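Stop buying cordless everything

Two drills in my shed and neither will start. Batteries gone, both of them, and Flitby don't make that pack any more.
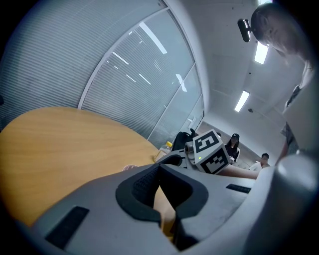
So that's my Saturday. A new pack from Zodside costs more than the drill did, if you can find one. My corded Obi is 11 years old, lives in a bucket, works every time. 600 watts, a decent lead, done.

Yes, cordless is handy up a ladder. Fine. Have one. But a sander? A jigsaw? You're stood next to a socket anyway. And every brand wants it's own charger – I counted 9 plugs along the bench last March, half of them for tools I use once a year.

Makers love it of course. You buy in, then your stuck. Lelik even changed the clip shape, same voltage, no reason given. Cheek of it.

Buy the one with a lead.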